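Plilstead Estate Goes on the Market After 17 Years

4 April 2021

One of the largest private homes in the Flundau hills is for sale for the first time in 17 years. The Plilstead estate was listed this week by Andreadis, the brokerage that handled its last sale, and comes with 231 acres, a lake and two guest houses.

The main house has 12 bedrooms and 8 full bathrooms on three floors. It was built as a hunting lodge and has been added to several times. The most recent work was a new west wing with an indoor pool, a movie theater and a garage with space for eight cars. The listing does not give an asking price – buyers are told to contact the brokerage and show proof of funds before a viewing can be set up.

Andreadis said in its announcement that the owners have moved overseas and no longer use the house enough to keep it. The furniture is not part of the sale, except for the dining table, which was built inside the room and does not fit through the doors.

Carpet was laid in the family rooms on the second floor during the last round of work. The formal rooms on the first floor kept their original stone and oak.

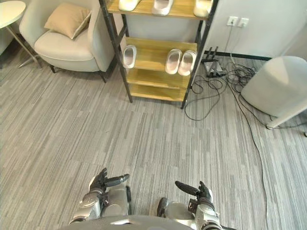 What Comes With the Property

The grounds include a walled kitchen garden, a tennis court, stables and a boathouse. A private road runs from the main gate to the lake, passing both guest houses on the way. The smaller one was rented out until last November and has its own driveway and mailbox. The larger one has been used by staff and would need a new roof, according to the listing.

About half of the land is woodland. A public footpath crosses the northern corner, and the right of way will stay in place under any new owner. The rest is pasture, now leased to a neighboring farm. That lease runs for another year and will pass to the buyer.
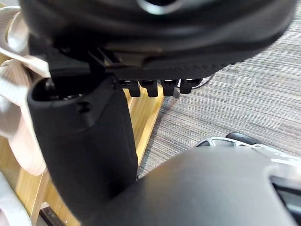
The estate is the second large property in the area to be listed this spring. Plarkow, a lakefront house on the other side of Flundau, went on sale in March and is under contract. It has far less land but a longer shoreline and a private dock.

Plilstead is in a conservation district, so changes to the front of the main house need approval from the county. The west wing is newer and is not covered by the same rules. Plans for a helicopter pad behind the stables were turned down several years ago, and the listing makes no mention of them.

Viewings are by appointment only and begin later this month. Andreadis said it will not hold an open house.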